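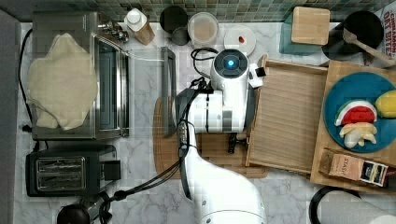 Watdale Players — casting meeting, August 28, 2020

Present: Ailsa Gourlay (chair), Struan Dow, Vendula Kadlec. Apologies: Florencio Miranda.

1. June minutes approved.

2. Self-tapes. 522 received for the fall production. Dow to send the shortlist to all readers.

3. Callbacks. Two sides per actor, four minutes per slot. Kadlec asked for a reader off camera — agreed.

4. Understudies. Two roles still open. Miranda to contact agents.

5. Rejection notices. Standard wording kept. Gourlay to send.

Next meeting after callbacks.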